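Open Bins in the Dresgate Sorting Room

Members who use the sorting room at Dresgate will find a change in how small goods are received. Since February, incoming items have gone first into open sheet-metal bins placed on the tabletops, and they remain there until they have been checked and assigned a shelf. The former practice of stacking cartons along the wall has ended.

The Garko bins were selected after a trial at the Lunov branch, where staff handled 2,457 items over 16 working days. Staff at that branch reported that an open bin made it easier to see what was still waiting, and that fewer items were set aside and forgotten at the end of a shift.

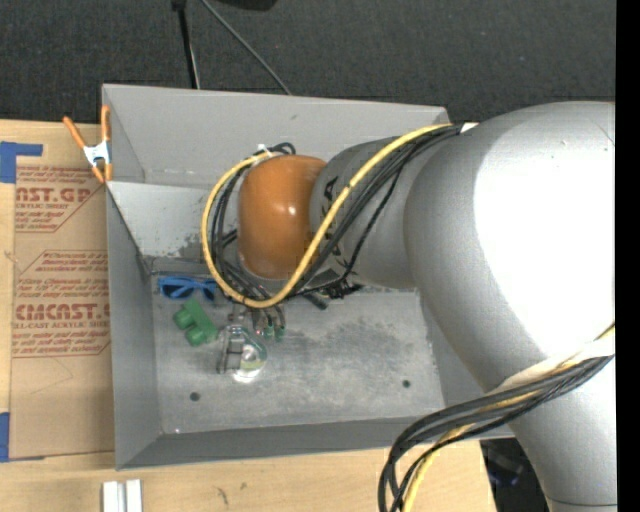 Each bin may hold up to 40 items. Heavier pieces should be placed at the bottom, and anything with a sharp edge should be wrapped before it goes in. Paperwork is not to be left in the bins. Delivery slips belong in the tray by the door, where they are collected at 4 p.m. each day.

Users are asked to keep the wooden tabletops clean and to lift the bins when moving them, as dragging the metal will mark the surface. Felt pads have been ordered from Ametepe and will be fitted when they arrive. Until then, a folded cloth may be placed under a bin that needs to be shifted often.

The carpet in the sorting room is vacuumed every evening. Packing material should be cleared from the floor before closing, including staples and short lengths of tape, which have damaged the vacuum brush on two occasions.

Requests for additional bins should be submitted in writing to the Dresgate office. Requests received after 16 March 2022 will be considered with the next supply order.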